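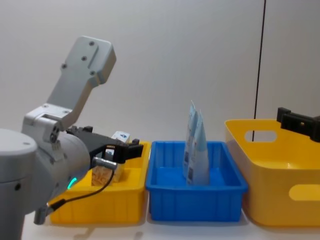 Robot arm and yellow bin

From: Marta Kuzmenko
To: Skinholm members list
Date: Nov 18, 2025
Subject: Re: [members] Winter tee times and the bar hours

Hello all,

Replying to Sajib's message, which I have left in below so that people who joined the list this month can follow.

On tee times, the winter sheet starts on the first Saturday after the greens are cored, same as last year. Slots go to ten-minute gaps. You can book seven days ahead through the Jostex page or by ringing the shop. If you ring, please have your member number to hand. Two-balls can go off the tenth until half past eight at weekends, and after that everyone starts from the first.

The 4th and the 13th will be on temporary greens whenever there is frost. Ihor decides by quarter past seven and puts it on the board by the shop door. The phone message is changed at the same time. Please don't ring him on his own mobile about it.

Trolleys: the ban is only for the stretch between the 6th green and the 8th tee, where the drain was put in. Carry or leave your trolley by the hut and walk round. Electric buggies are off the course altogether until February unless you hold a medical permit. Permits from last winter still stand.

On the bar, Sajib is right that the hours on the website were wrong. The correct ones are:

Monday closed
Tuesday to Thursday 11 to 6
Friday 11 to 10
Saturday 10 to 11
Sunday 10 to 5

Food stops an hour before closing, except on Fridays when the kitchen takes last orders at half past eight. Sunday lunch needs booking by noon on Friday. We had 38 people turn up on a Sunday when 20 were booked and the kitchen ran out of beef, so Vasylyna will be stricter about it from now on.

The levy question. Sajib asks where the 300 pounds for the practice nets went. It was paid to Hordiienko as the deposit and the invoice is in the folder in the office. The remaining 1,086 pounds is due when the nets are up and I have checked them. They have given me two dates so far and missed both. I will write to the list once I have a third.

The Umarmont match is still on. We need two more players for the second team, handicap 18 or over. Reply to me and not to the whole list, please. The coach leaves from the bottom car park at 8.15. Lunch is included but drinks are not.

Lockers: if yours is in the end row and you have a key that sticks, leave it in the shop with your name on it and we will get a new one cut.

Marta Kuzmenko
Club secretary

Sajib Ekanayake wrote:

> Dear all,
>
> Could somebody please confirm the winter arrangements? Wing-sze Liu
> and I booked for 8.20 last Saturday and were told at the shop that
> the tenth was only for two-balls before half past, which we were,
> and then that it wasn't open at all.
>
> Also the website says the bar is open until 8 on Thursdays. We came
> in at 6.30 and it was locked. There were six of us.
>
> Are trolleys banned everywhere or only near the drain? The notice
> in the changing room doesn't say.
>
> Lastly, the accounts sheet shows 300 for nets and I can't see any
> nets.
>
> Regards,
> Sajib

You are receiving this because you are on the Skinholm members list. To change to a weekly digest, reply with the word DIGEST in the subject line.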